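Warkbridge Clothing and Mending Library
Progress report to the Drummond Fund
07/04/2024

Dear Effie Morrison and everyone at the Fund,

Thank you for your patience with this one. You asked for a report at the halfway point of the grant, and I'm aware that we are a little past halfway, but the weeks after school let out were the busiest we've ever had and I wanted to be able to tell you how they went. I have followed the headings on your form as far as I could, and where we had more to say than the form allowed, I'm afraid I have just kept going.

What we said we would do

When we applied, we asked for money to do two things. The first was to keep the lending side open through the winter, with coats, school uniforms, interview clothes and the formal things people need for one afternoon and then never again. The second was to start a proper mending program, so that clothes coming back with a split seam or a dead zipper could go out again, and so that people could bring in their own things and learn to fix them. You gave us the full amount for the first and a little less than we hoped for on the second, which was fair, given that we had never run classes before and didn't really know what they would cost.

The lending library

Winter went well. We lent 356 items between opening in the fall and the end of June, and most of the heavy traffic was in February, when we had that long cold stretch and the bus depot started sending people over to us. Coats were the main thing, as you would expect, but I was surprised by how many people wanted boots, and we ran out of the larger men's sizes almost right away. We now have a standing arrangement with the shoe repair shop on Drulitz Street, where they pass along boots that have been left unclaimed past their limit. They resole them at cost when it's worth doing. We had not budgeted for that, so you will see it as a new line on the expense sheet, under "footwear."

Returns have been better than we feared. People worried for us about this before we opened (my own sister was the worst of them), but we decided early on not to charge deposits or late fees, and I'm glad we stuck with it. Some things don't come back. A coat that doesn't come back is generally a coat that somebody is wearing, and we have written those off without chasing anyone. What we do miss is the children's formal wear, where we have so little to begin with, and for those items we have started calling families a few days before the due date. The calls take up a good part of a morning, but people seem to like being called, and one grandmother talked to Ozan for so long that he came away with a recipe for stuffed cabbage.

The mending program

Ozan Gökçe joined us in the winter as mending coordinator, paid from your grant at two days a week. He worked for years in alterations, first for a tailor and then for a bridal shop, and he has been patient with those of us who thought we could sew. He spent his first weeks going through the backlog in the storeroom, which had grown into something of an embarrassment, and sorting it into things he could fix, things a beginner could fix, and things that were only good for patches and stuffing. By the end of June, 94 garments had been repaired and put back on the lending racks. That is more than we promised you for the whole year. 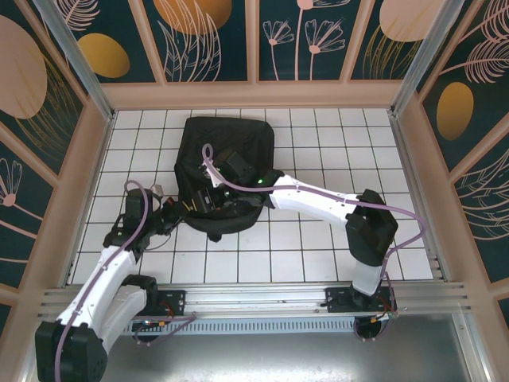

The part that has taken the most working out is knits and soft fabrics. A wool coat will sit still while you work on it, but a thin jersey curls up at the hem and slides away from you, and beginners get discouraged. Ozan's answer has been to slow everything down. He has people spend the first half hour of a class only on flattening, pinning and basting, and he won't let anyone near a machine until that's done. I sat in on one of these sessions expecting to be bored and ended up staying until we locked up. Dark fabric is its own trouble – you can't see your stitches, and we've had to buy better lamps for the two tables at the back.

Classes run in sets of four evenings. We have finished 3 sets so far, with a fourth to start when the weather cools off, and 77 people have come to at least one evening. Our first set was far too ambitious. We tried to cover hems, zippers, darning and taking in a waistband, and people went home with a lot of half-finished projects and a slightly hunted look. For the second we cut it back to hems, buttons and one kind of seam, and attendance held steady all the way through. The third set was aimed at parents and ran early in the evening with a corner set up for the kids, and it filled up before we had even gotten the flyers back from the printer.

What hasn't gone so well

You asked us to be frank, so I will be. The washing has been a headache. Everything that comes in has to be washed before it goes on a rack, and our one machine gave out in the spring. For several weeks we were hauling bags to the laundromat in the back of my car, which was costly and made the car smell permanently of other people's closets. We have since bought a reconditioned washer from Skirov Appliance, who gave us a decent price and delivered it up the back stairs without complaint, but it came out of the money set aside for outreach. I wrote to you about moving those funds at the time and you kindly agreed, but I wanted it noted in the report as well.

Outreach has suffered as a result. We had planned to take a rack of clothes out to the apartments on the north side once a month and we have only managed it twice. Both visits were well attended and we would like to get back to it in the fall. Transportation is the sticking point. The church van we were counting on was sold, and my car holds one rack only if nobody wants to sit in the passenger seat.

We're also short of storage. The storeroom is dry and secure and we're lucky to have it, but winter coats take up a shocking amount of space in July. For now they are in lidded bins stacked along the hallway, labeled by size, and the fire inspector has been out and was satisfied as long as we keep the exit side clear.

Money

The expense sheet is attached and I hope it's readable. Wages for the mending program are right on budget. Thread, needles and notions came in under, largely thanks to a lady who was closing up her late mother's sewing room and brought us the whole lot, including more bias tape than we will use in my lifetime. Rent went up slightly in the spring. The washer and the footwear line are the two items that weren't in the original plan.

The months ahead

Between now and the end of the grant we expect to hold the fourth set of classes and, if there's enough interest, a fifth in the daytime for people who work nights. We have had several requests for one. Ozan would also like to try an open table, where people drop in with one thing that needs fixing and somebody sits beside them while they do it. He thinks this might suit those who are shy of a class, and I'm inclined to let him try.

We will start taking in coats again in September. If any of you at the Fund have larger men's boots at the back of a closet, we'd be very happy to see them.

I would also like to ask, a bit ahead of time, if you'd be open to a conversation about next year. We aren't looking for a larger grant. What would help us most is knowing before the holidays that Ozan's two days are covered, as he has had other offers and has been very decent about waiting. I can come to your office or you would be welcome here, where there is always coffee and usually somebody's banana bread. Class evenings are the best time to see the place, though you may be handed a needle.

With warm thanks from all of us at Warkbridge,

The Director
Warkbridge Clothing and Mending Library

Attached: expense sheet to end of June; class schedule for the fall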